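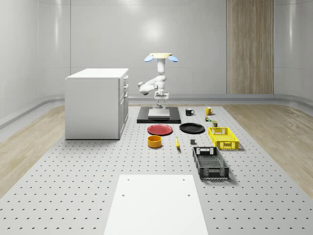
Slide 1. Simulated cell at episode reset, arm in home pose, gripper up.

SPEAKER NOTES: Tabletop sorting in simulation, student project report
Tươi Võ, for the Thursday session. 20 minutes plus questions. Laptop on presenter view, clicker in left pocket.

Slide 1 (leave up while people sit down)

Start on time. Name, program, project name: Skivimstead. Two semesters, four students, one shared workstation. Everything shown today is simulation. Say so once here and again on slide 9.

The task in one sentence: given a typed instruction naming an object and a destination, the arm picks up the object and puts it there. Destinations are the two plates and the two crates. Objects are the ordinary ones, mugs, banana, bowl and so on.

Point out the two crates, yellow and dark gray. Same general design, slotted sides, open top. They matter on slide 6.

Point out the red and black plates side by side. They matter on slide 5.

Do not explain the cabinet yet. Drawers are future work. If asked, say "slide 10."

Slide 2. Course context

The course requires a working pipeline, a written evaluation protocol, and a repository another team can run. Grading is weighted toward the protocol. This is why the talk spends more time on scoring than on the policy.

Division of work: scene building, data collection, training, evaluation. I did evaluation. Questions on training go to Bashir's notes, which are linked on the last slide. (Bashir is the name of the training branch, not a person. People asked last time.)

Slide 3. Pipeline diagram

Left to right: scene generator, teleoperation recorder, filter, trainer, rollout runner, scorer.

Scene generator is called Plavanau. It takes a seed and a layout file and places the objects. Rejects any placement where two objects overlap or where an object starts within 2 cm of a crate wall. That margin was added in July after the fingers kept catching on slots.

Recorder runs at a fixed rate and stores joint positions, gripper opening, and one rendered view. We tried two views. Training time went up and success did not, so the second view was dropped.

Scorer is called Evel. Details on slide 7. Pause here, drink water.

Slide 4. Data

1,907 demonstrations recorded. 1,491 kept after filtering. Read both numbers aloud and leave them on screen.

Reasons for rejection, in order of frequency: object dropped and not recovered, wrong destination, operator idle for more than five seconds, recording ended before release. The filter is a script. We spot-checked its output by hand and corrected two thresholds. Both old and new thresholds are in the repository.

Operators were the four of us. This is a limitation. Two of us always approached the crates from the same side, and the policy learned that.

Slide 5. The plate problem

First policy ignored the color word. "Banana to the red plate" and "banana to the black plate" produced the same motion. It went to whichever plate had been more common in training.

Cause: our layout files had fixed plate positions for the first several weeks, and the instruction sampler was drawing unevenly from the two destinations. The network had little reason to read the instruction.

Fix: plate positions swapped at random per seed, and equal sampling of destinations. Retrained from scratch. No change to the architecture.

Show clip A (before), then clip B (after). Each is 11 seconds. If the clips do not play, skip them and read the table instead. Do not try to fix the player in front of the room.

Slide 6. The crate problem

Harder than the plates. Placement into a crate needs the gripper to clear the wall, move in, open, and come out again. The failures are almost all on the way out. One finger catches on the rim and the crate moves with it.

Three things tried:
Raising the release height. Fewer contacts, but objects bounce and some leave the crate.
Heavier crates in simulation. Removes the symptom. We reverted it, as it made the scene easier without making the policy better.
Adding demonstrations with a slow vertical exit. This one we kept.

Note for anyone building a similar scene: check the collision mesh of the crate separately from the visual mesh. Ours had the slots filled in on the collision side for a month. The fingers were hitting walls that did not look like walls. Turn on the collision view before collecting anything.

Slide 7. Scoring

Evel checks three conditions at the end of a rollout. Object inside the destination volume. Object at rest. Gripper clear of the object. All three must hold for one full second of simulated time.

It also logs the crate pose at start and end. A rollout that displaces a crate by more than 3 cm is marked as a separate category, "success with disturbance." We report it apart from clean success. Last year's team merged the two, so their headline number and ours cannot be compared directly. Say this before someone in the second row does.

Seeds for evaluation were fixed before training began and stored in a file none of the training code reads.

Slide 8. Results

302 evaluation rollouts. 240 clean successes. Give the counts first, percentage second (79 percent).

Of the failures, most are crate tasks. Plate tasks fail mainly on grasp, and the usual case is a mug where the fingers close on the handle at a bad angle. Very small objects are poor across the board. The fingers are wide paddles and the contact patch is larger than the thing being picked up.

Do not claim the mug result is a perception failure. We have not separated perception from grasp. Ari's question from the dry run was fair and the answer is still "we do not know."

(Correction for printed copy: delete the name above before handing out.)

Slide 9. What this does not show

All simulation. No transfer test. Lighting, friction, and camera position were held constant during evaluation. Plain walls and the same perforated work surface in every episode, so background clutter was never tested either.

Instructions were typed from templates. Free wording was tried informally and is not in the table.

One training run per configuration. No error bars. We had the workstation for limited hours and chose to run more configurations. In hindsight I would run fewer configurations and repeat each one.

Slide 10. Next

Drawer tasks with the cabinet: open, place, close. The scene already loads it. The open items are a joint limit on the drawer slides and a reset that closes them reliably.

Repeat runs with different training seeds.

A second operator group for demonstrations, recruited from the intro section.

Slide 11. Links and questions

Leave up. Repository, layout files, evaluation seeds, training notes.

Likely questions:
Why not a suction gripper? Course rules fix the gripper.
How long does one rollout take? Under a minute on the shared machine, longer if someone else is rendering.
Can we reuse Plavanau? Yes. Read the layout format page first, the units are meters and the old example file is in centimeters.

Hard stop at 20 minutes. If running late at slide 6, drop the release height discussion and go to slide 7.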